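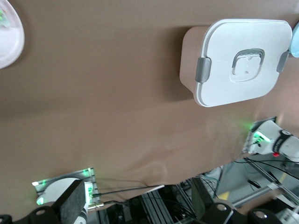
Soup in the freezer, and other spring news from my kitchen

Hello again! The freezer died last October, as the long-time readers will remember (I went on about it for two whole issues), and it took me until this month to fill the new one the way I like it. So this is the soup issue. If you came for the garden stuff, scroll down, the tomato seedlings get their own bit next time.

I made two big batches over the weekend, one lentil and one chicken and barley. My lentil is the one I learned when I lived in Corkirness and had a stove with a single working burner. Onions first, low and slow, longer than you think. Then carrots, a spoonful of cumin, red lentils, water, and a good squeeze of lemon when it's off the heat. I used to put the lemon in early and wondered why it tasted flat!

Portions are where I've changed my mind. I used to freeze soup in great big tubs and then stand there on a Tuesday night hacking at a brick with a butter knife. Now I measure out 420 grams per person, which is one proper bowl with room for bread. Both batches together gave me 15 portions, and there would have been more if I hadn't kept tasting. Leave a finger's width at the top, let it cool before the lid goes on, and write the name on it. I know you think you'll remember. I have eaten gravy for lunch thinking it was mushroom soup.

A few of you wrote in about barley going mushy. Tarmo Mägi sent me the longest email on the subject I have ever received (thank you, Tarmo, I read every word) and his way is to cook the barley separately, freeze it in little bags, and drop it in when the soup is reheating. I tried it with half the batch and he's right, it keeps its chew. It's one more pan to wash, though, so I'll probably only do it when I'm feeling virtuous.

Bread to go with it: the seeded rye from Hotitz is back on the shelves, and it freezes well if you slice it first. Someone asked whether the dark one does too. It does, but it crumbles a bit around the crust.

Thank you for all the notes about the last issue, especially the person who has been making my bean stew for 8 years and has finally confessed to leaving out the celery. I forgive you. My sister leaves it out too.

Next time: seedlings, rhubarb, and what I did with the jar of plum jam that didn't set. If you've got a freezer soup I ought to try, hit reply and tell me. Nothing with cream in it please, mine always splits.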